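Notebook Rigs Calibration Parts Archive

April 4, 2023

Straw sorting task, wrist tracker comparison. Old Gilmartin straps against the new marker straps with the white wrist units. Same table, same jars, black and blue straws. Purpose is to decide which set supplies hand poses for the Liketti gripper trials.

Gilmartin set first, 142 episodes kept. Main fault is the known one: with the hands stacked on a bundle, one wrist shadows the other and the pose jumps when the markers come back. Filtering hides it but adds lag. 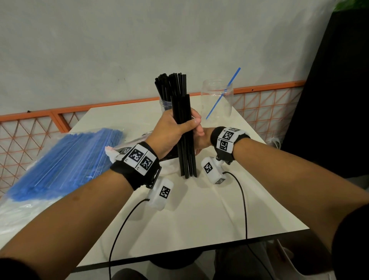
New set, 158 episodes kept. Panels run around the strap, so a rolled wrist still shows at least one marker in most grasps. Dropouts down to 29 over the session, nearly all at jar insertion. Cable drag is noticeable when reaching for the far jar. Peadar Nic Aodha wants longer leads; I would try a clip at the elbow first.

Replay on the Liketti: two-finger jaws close on a full bundle but the outer straws roll out. Dropping the closing force helped a little. Dernard three-finger holds the bundle better and is useless on a single straw. No change to the controller between the two, loop delay left as it was.

Open items:
- recheck left strap offset after retightening
- rerun jar insertion with the overhead camera moved forward
- ask Soketus for softer pads
- log disk at 700 GB, clear before the next session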